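# Vasberg Expansion for Creature-Collecting Game Tranon Arrives in February

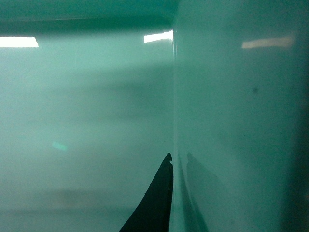 *Three bright strips of light above a corner of glossy teal surfaces.*

16 Nov 2025 – Hurel today announced Vasberg, the first expansion for its creature-collecting role-playing game Tranon. It will be released in February on PC and consoles.

Vasberg adds a new island region and 90 creatures, bringing the full roster to 400. Players can travel there by ferry once they have earned their second harbor badge. Saved games from the base game carry over, and creatures caught on the mainland can be brought along.

The story follows Gu, a river serpent that the islanders believe sleeps under the old salt works. According to local legend, Gu split into four smaller serpents when the sea wall broke, and each one took a different part of the island's weather with it. Players track the four across the region and decide whether to reunite them or leave them as they are. The choice changes which creatures appear along the coast after the story ends.

"Players kept asking us about the serpent carved on the harbor gate in the first game," said Antonina Stasiv, lead writer at Hurel. "We had a page of notes on it and nothing else. Vasberg grew out of that page."

The expansion also makes several changes to the base game, free to all players:

- Storage has been raised from 300 creatures to 400.
- Trading no longer requires both players to be in the same town.
- Creatures above level 40 can relearn any move they have forgotten.
- The field guide can be sorted by habitat, type or date caught.

Battles on the island use a new tide system. Water rises and falls every few turns, and some moves work only at high or low tide. The system can be switched off in the options menu – story battles will then use the standard rules.

Pricing and preorder details will be posted on the Tranon website before release. Review codes are available on request from the Hurel press office.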